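Okoth Community Film Archive
Progress report to the Gesden Fund, second period

Dear Divya,

Thank you again for your patience over the spring, and for the very kind note about the first report, which Erasto pinned up over the rewinding bench. I promised you something fuller this time and I'm afraid I may have overdone it, so do put the kettle on.

The main news is that we have finished cleaning and scanning the first 11 reels of the Bidano thrillers. You may remember these were the cheap supporting features that used to go out ahead of the main picture, shot in a week or so with whatever actors happened to be free. Some are dreadful! One has a haunted sawmill in which the same door opens on three different rooms. But there are lovely things in them too, and The Ullmont Lodger, which we had down as the weakest of the lot, has a chase across a goods yard that I would put in front of anybody.

The sound has been slower going. Two of the reels had shrunk more than we had allowed for and had to go through at a crawl, and on another the music and the speech drift apart after the first ten minutes or so. Erasto has been lining them up again by hand, line by line, and is a little over halfway. I had hoped to tell you this was done. August now looks likelier, and we won't need any extra money for it. 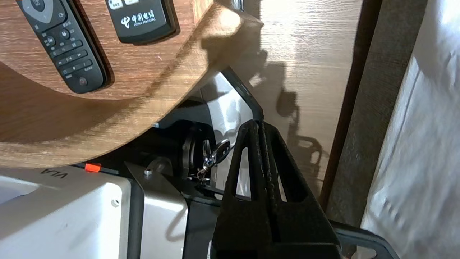 Josphat Mabula wrote to us after the preview of The Ullmont Lodger to say that he had enjoyed it far more than he expected to, but that the comic policeman ought to be taken out and buried, and could we please not show the second half so late in the evening. He also thought the opening titles were too dark to read. He is quite right about the titles, and we have gone back to the scan and lifted them. The policeman, I'm sorry to say, is in nearly every reel.

The preview evenings themselves have gone well. Our best night drew over 40 people, and there was a long and rather heated talk afterwards about whether the lodger knew about the cellar all along (I say yes, Erasto says I wasn't paying attention). We spent 2000 of the grant on new cans and cold storage, as agreed, and the rest of that heading is untouched.

Still to come are the programme notes, which Halfdan Mogensen is writing and which are already twice as long as we asked for, and the missing fourth reel of The Glass Bishop. We have a lead on a print. It may come to nothing, but I will write as soon as I hear.

With warmest wishes from all of us,

Itziar Urquijo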